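Home Organization for Small Spaces, Session 4: The Table
Course notes, Allia Evening School

Okay, last session was drawers and I know some of you are still recovering! This one is easier on the knees. We're doing the table, meaning whichever one in your home catches everything.

Before you touch anything, sit down and decide what the table is for this week. Mine is for eating and for letters, so the sewing had to go (sorry, sewing). Gil-soo Yang asked last time whether a table can have three jobs. Sure, but then each job needs a box it can go back into at night.

Cups first. I always start with cups, they're quick and you get that nice little rush. Stand them all upright, then sort: paper ones you're done with go in the trash, mugs go to the sink, anything with a lid goes back to its shelf. Don't stack paper cups "for later" unless you can name the later.

Cloth next. Lift it right off, shake it outside, wipe what's under it, and put it back square. If it creases, a warm iron on a low setting is plenty. For a new one, measure the top and add the drop on both sides. My table is 100 cm long and I bought 138, so I get 19 at each end and I love it.

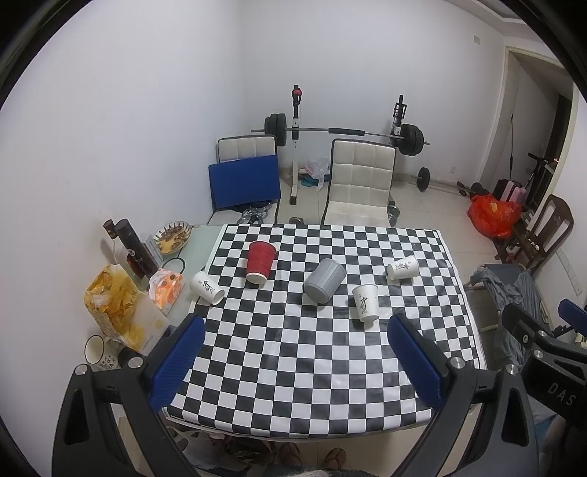

414 words in the full handout · 2 min read

Look at the glass strip to the left of the checkered cloth. Tissues, a mug, a yellow plastic bag, a bowl with food still in it, a loop of black cable, all along one side! Edges do that. Once the cups on the cloth are sorted, I'd go for the bowl, then the bag, and leave the tissues for last, as they might well be staying.

Homework for Saturday: clear one edge of your own table, only one, and write down what came back by bedtime. Bring the list. Rakiya Adebisi has the spare handouts if you missed the drawers.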